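Visit to the Luvamham robotics shop: how they keep a two-arm bench safe

Cookies help us remember your preferences and count visits. By continuing to read you accept their use. Settings | Accept

We had been asking Luvamham for a visit since last year, and in August they gave us a Saturday morning while the main production floor was stopped. Our group came from Matos, where we are setting up small robot cells for handling electrical goods. We wanted to see how another shop writes its rules and whether people follow them.

Hélder Ramalho met us at the side entrance and took us through the sign-in. Visitors get a badge, a pair of safety glasses and a one-page sheet to read and sign. The sheet covers four points: stay behind the floor marking, keep hands out of any enclosure, tie back hair and loose straps, and know where the nearest stop button is. He asked each of us to point to the stop button before we moved on. It took two minutes and I plan to copy it.

The robot area is at the back of the building. It used to be a packing hall. The large arms are behind fencing with interlocked gates, and the rules there are the ones most readers will know. A gate that opens stops the cell. Nobody goes inside without their own padlock on the main switch, and the key stays in that person's pocket. Maintenance jobs are signed in and signed out on a clipboard by the gate.

The small benches interested us more. These are tabletop cells with light arms, and it is easy for a shop to treat them casually. Lourenço Azevedo is in charge of them. He told us that nearly all of the minor incidents in their log came from the benches, mostly pinched fingers during setup. The shop wrote its own bench standard after that. It is 20 pages long and every operator is tested on it before working alone.

The bench we spent the most time at handles power strips and other small items.

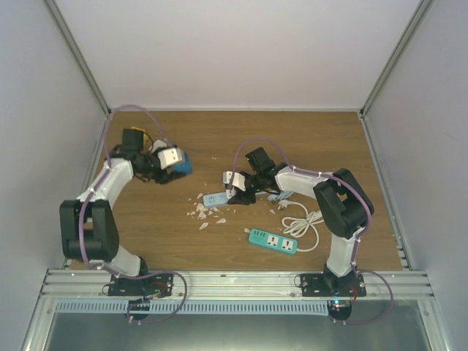 Two-arm bench with power strips on the table. Both arms are mounted on one rail.

Azevedo used this bench to take us through the standard. The first section is about mounting. Arms that share a table must be fixed to a common rail or frame, and the plate bolts are checked at the start of each week. A bolt that has moved gets a new paint mark and an entry in the log. If the same bolt shows up twice, the arm is taken out of service until the plate has been looked at.

The second section deals with shared space. Two arms can reach the same middle part of the table, so the program has to reserve that area for one arm at a time unless the job needs both. For jobs that need both, the speed limit is lower. They set it at 50 percent of the normal bench speed, and the limit is locked in the controller. Changing it takes a supervisor's password.

Cables get a full page. The purple cable on each arm runs in a loop over the top, and the rule is that the loop must allow the full range of motion without pulling tight or dropping into the path of the gripper. New cable routing is tested by moving the arm slowly through every joint limit with a second person watching. Fixed wiring belongs in duct wherever possible. Cords on the items being handled are harder. The coiled white cord on the teal-green strip was a good example of what the standard calls a "trailing part," which must be kept clear of the other arm's path.

We asked whether the power strips are ever live. They are not. Any electrical item placed on a bench must be unplugged from supply, and the cord has to end inside the work area where the operator can see the plug. Azevedo was firm about this one. A live item on a bench is treated as a serious breach even if nothing happens.

The housekeeping section was the one we argued about on the drive home. There were small white fragments on the table next to the pale blue strip, and one of our people asked about debris. The standard says that loose pieces are cleared between runs, with the arms stopped and a brush used instead of fingers. It does not require a stop in the middle of a run unless a piece could get into a joint or a gripper. I think that is reasonable. A colleague thinks any debris should mean a stop. We have not settled it for our own cells.

After the benches we sat down with coffee and went through the log. Luvamham has moved its records to a program called Dulasum, which was set up for them by Wevico. Each entry has a bench number, a short text and a closing signature. There were 283 entries for the year so far. Most were routine checks. Ramalho said the first version of the form had too many boxes and people left them blank, so they cut it down.

Not everything was in order. One of the fenced cells had its reset button where a person could reach it from inside, and Ramalho already had that on his list. The floor marking near the benches is worn and hard to see in places. The bench standard also says very little about training people who come in for a short time.

We left a little before noon with a copy of the contents page. They will not share the full document outside the company, but they agreed to look over our draft when it is ready. Our next step is to write the mounting and shared space sections first and try them on one bench.

Shares: 20 | Comments: 2

Contact | Privacy | Copyright, all rights reserved | Back to top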